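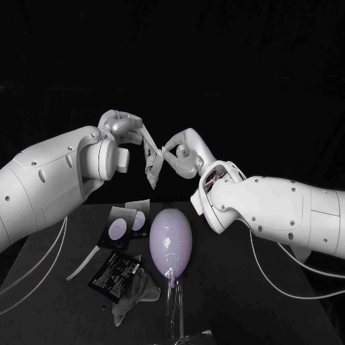

Lavender egg on the gray table, pads to the left, crinkly film up top.

Posted 7/15/20

Quick write up of the Betden open day before I forget it all. Drove over to Marnton, 49 minutes with the detour, parking on the grass behind the old loading bay. Signs were fine untill the second roundabout, then nothing. Got a paper map at the door. Map was upside down compared to the building, so most people did the tour backwards, me included.

Betden does leaks. Finding them, stopping them, testing the stuff that's meant to stop them. Hoses, tanks, camping bladders, pond liners. I went because my own rain barrel has been dripping since May and I'm cheap.

First hall – tapes. Rolls on pegs right up to the ceiling, 27 kinds if you believe the board. Rubbery ones, cloth ones, one that only sticks to itself. You could pull a strip off most of them and have a go on a piece of pipe. Fingers black for the rest of the day. Take wipes.

Then the Barbier stand, which is pond liner people. Long talk about folding. Left early, sorry. Coffee in the corridor was $2 and came with a biscuit.

Second hall is where I spent my time. Darker, black behind the tables, stuff lit up in front. Soft things mostly. Bags, pouches, balloons. I didn't expect to stand so long in front of a plastic package but there you go. Thin plastic is miserable to handle, anybody who has tried to open a produce bag at the store knows it.
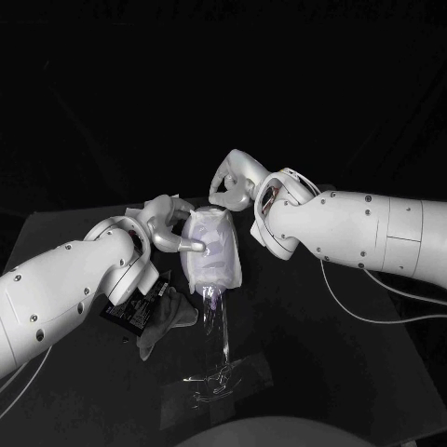

The soft package, second hall. Fat and bulging, dark tabletop.

Went round the hall and came back to that table a couple times. Had a good chat with a couple from Plurkdale who run a canoe shed and patch everything with bike kits. They'd come for the adhesive samples. All gone by noon, 14 in the box to start with, which seems stingy for an open day.

Notes from the handouts, copied fast:
– clean first, then dry, then dry again
– round patches lift less than square ones
– press from the middle out
– tape goes well past the hole on both sides
– don't stretch the tape while it's going on

That last one I've been doing wrong for years. Explains the barrel.

The balloons were the bit the kids liked. Me too. Water balloons! Smooth pale purple one, almost pretty, black tape across it at a slant. Puddle on the table, shiny, headed straight for the near side. I kept my bag well back.
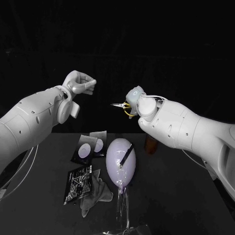

Balloon with the black tape, water coming out at the knot. Small white puncture by the end of the tape. Yellow-handled pliers on the right.

Want a pair of those needle-nose pliers, mine are rusted shut. Checked the shop on the way out, no tools at all, just tape and mugs. Bought a roll of the self-sticking tape, $19, probly too much.

Skipped the tank room, line was out the door. Toilets by the entrance only, so go before you start. Lunch van does chips and one kind of sandwich.

Home by five. Barrel still dripping, doing it this weekend if it stays dry.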